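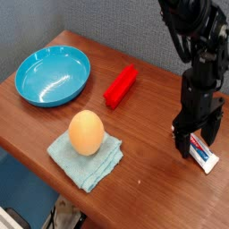 Ticket 864 — privilege filter letting attorney-client docs through to the review set, Juvdale matter. Opened by Shakuntala Kashyap, 7:40 am. Been on this from the kitchen since the first alert, plate still on the table, blue one, empty. Production to the other side is due end of March and the judge's order says anything privileged goes to the outside reviewer first, no exceptions. So priority 1 please.

What we see: 994 docs in the batch. 90 of them have a lawyer from Shevchuk on the To or From line and should of been held. They were not held. They show as "cleared" in Menia with no reviewer name next to them.

What we expected: held, tagged PRIV-CHECK, visible only to the filter team.

Has anyone on the case team opened them? Need that answered before anything else.

8:05 — Tadhg Kavanagh
Picked up. Locked the whole batch, case team can't open anything in it now. Sorry if that breaks someones morning. Pulling access logs.

8:30 — Tadhg
Logs: two opened by Lukian Pylypenko last night, 9:12 pm and 9:14 pm. Nothing else opened. No downloads, no prints. Lukian can you confirm and please don't discuss contents with anybody, here or on the phone.

8:41 — Lukian Pylypenko
Confirm. Opened two, saw the header on the second one, closed it. Went back and checked the first, same lawyer cc'd. Read maybe a paragraph. Wrote it up for Olga already.

9:10 — Myroslav Vakulenko
Looked at the filter. The name list is fine, all the Shevchuk lawyers are on it. Domain list is the problem. Firm changed its email domain last year, old domain is in there, new one isn't. But names should still have caught them??

9:25 — Myroslav
OK found it. Name match only runs on display name. These came over from the Rotell export and display name is blank on every one, only the raw address. So name match misses, domain match misses, doc falls through to cleared.

9:30 — Shakuntala
Why does fall-through mean cleared. Should be held.

9:33 — Myroslav
Agreed. Default setting from when the workspace was built. Changing it now.

10:15 — Tadhg
Done so far:
new domain added
match now runs on raw address too
no match + blank sender fields = hold
rerun on the batch started

11:02 — Tadhg
Rerun finished. All 90 held. Plus 4 more we didn't know about, forwarded chains with the lawyer further down in the body. Those are held too. Shakuntala please eyeball the four.

11:20 — Shakuntala
Looked at headers only. Yes hold all four. What about the earlier batches, same export?

11:26 — Myroslav
One earlier batch from Rotell, 300 docs. Rerunning. Others came direct from the client with names intact, will spot check after lunch.

12:10 — Myroslav
Earlier batch clean, zero hits.

12:45 — Olga Esteves
Have Lukian's note. He is off the Juvdale review until the court has been told — letter goes out this afternoon, I'm drafting. Need from Tadhg: access log as PDF, filter settings before and after, time of the lock. Don't close this ticket and don't edit any comments, it may get attached.

12:52 — Tadhg
Log and both settings exports uploaded. Lock was 8:03 am.

2:30 — Myroslav
Spot check of the direct batches ok. Opened a separate request with Menia support re the default, no reply yet.

Status: waiting on legal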